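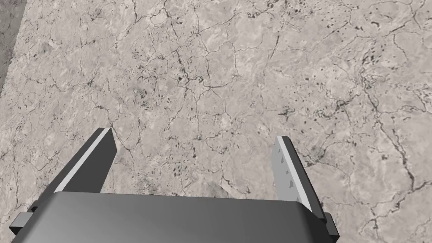

Simulated wrist view, open gripper over the counter surface.

Progress report: equipment planning for the Lashari kitchen arm project
Prepared by Soledad Montoya for Zinhle Mtshali, Koston Fund
Period covered: through the end of January

Where we are

The grant asked us to settle what hardware to buy before spending the main equipment line. We have been doing that in simulation, with a two-armed robot working in a modeled kitchen. No arms have been ordered. The spending so far is $3,151, all of it on a workstation upgrade and one year of storage. The upgrade was in the approved budget. The storage was not, and we moved it from travel with your office's agreement.

The kitchen model is complete enough for planning. It has a stone-textured counter, wooden cabinet fronts and a cabinet knob. Alper Aydoğan built it and keeps it. We can look at the work from the wrists and from a wider view that takes in the robot's body.

Gripper choice

We had three types on the list: a parallel-jaw gripper, a three-finger hand and a suction tool. Suction came off first. It suits flat panels and boxes, and most of our tasks involve knobs and handles. The three-finger hand would do everything we need, but each one costs more than the arm it would be mounted on, and the vendor wants a service contract on top.

That leaves the parallel jaw. The question was whether two flat fingers are good enough on a round cabinet knob. Ülle Ozoliņš set up 80 trials with the wrist starting at different angles. In 42 of them the fingers closed on the knob and kept hold through the pull. Another 21 closed on it and slipped off partway. The rest never got a grip, most often when the wrist came in low and one finger met the panel first.

We don't think a pricier hand is the answer to those numbers. The slips look like a fingertip problem, and fingertips are cheap. We would like to buy two sets of replaceable tips, one ridged and one rubber-faced, and try both on a real cabinet door before deciding. One caution on the modeling side: the simulated knob is made of flat facets, and contact on a faceted shape doesn't behave like contact on a smooth one. The real figure could be better or worse than ours.

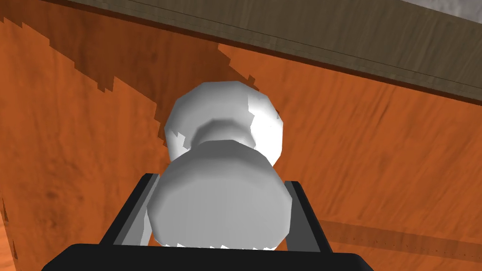

Arms, reach and mounting

The original proposal assumed one arm on a rail. We now recommend two arms on a fixed torso. The rail quote from Bandby came in high, and it didn't include floor work. Two shorter arms let one hand work near the counter while the other goes to a cabinet door, and the torso can be bolted to a stand we already own.

Reach is the weak point. With the torso where we have it now, the right arm gets to the cabinet front with little to spare. Lutz Buschmann is working out how far forward the stand can go before the elbows start hitting the counter. We need his answer before choosing between the standard and long versions of the arm, and the long version has a lower payload.
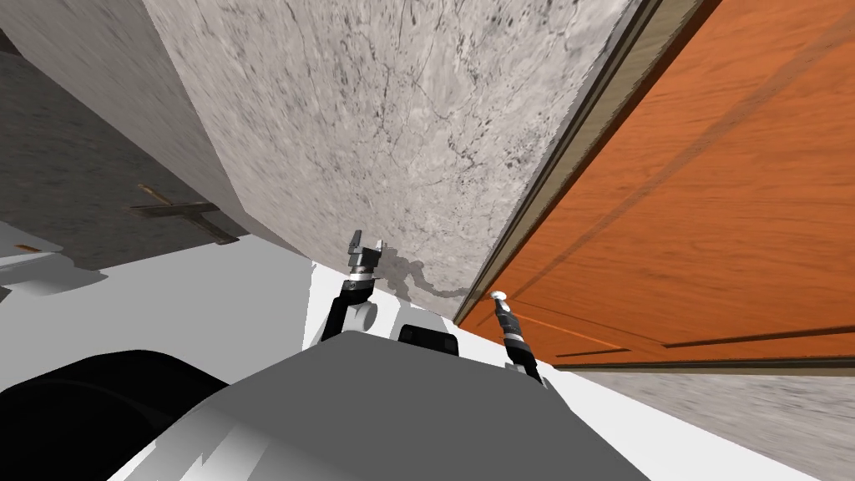 If the standard arm will do, both arms fit within the equipment line and the spare tips can come out of supplies. If we need the long version, we would be over, and we would ask to delay the second arm until the next budget year. We would not ask for new money in this grant period.

Items still to be priced

Wrist cameras, two. Quote requested from Jurkville, not yet received.
Emergency stop and floor guarding. The building office wants to see a plan before it signs off.
Cabinet unit for bench testing, with doors and knobs of the same general type as in the model. A floor-display unit would be fine.
Shipping and crating. Bandby quotes this separately and the price holds for a month.

Problems

Simulation runs were slower than planned until the workstation upgrade went in, and we lost part of the fall to that. Shadows in the rendered views are coarse, with stepped edges across the cabinet panel. This has no effect on the grip results. It does mean we shouldn't use these views to pick the wrist cameras, and we have asked Jurkville for a loan unit instead – they have said yes in principle.

Next steps

Lutz finishes the reach study. Ülle repeats the knob trials with the wrist held higher, and adds a bar handle. Alper puts the long arm into the model so we can compare the two versions on the same tasks. I will send a revised equipment budget once the camera quote is in.

We need one decision from you: whether fingertips count as supplies or equipment under the grant terms. Our finance office reads it as supplies, but would like that in writing before we order.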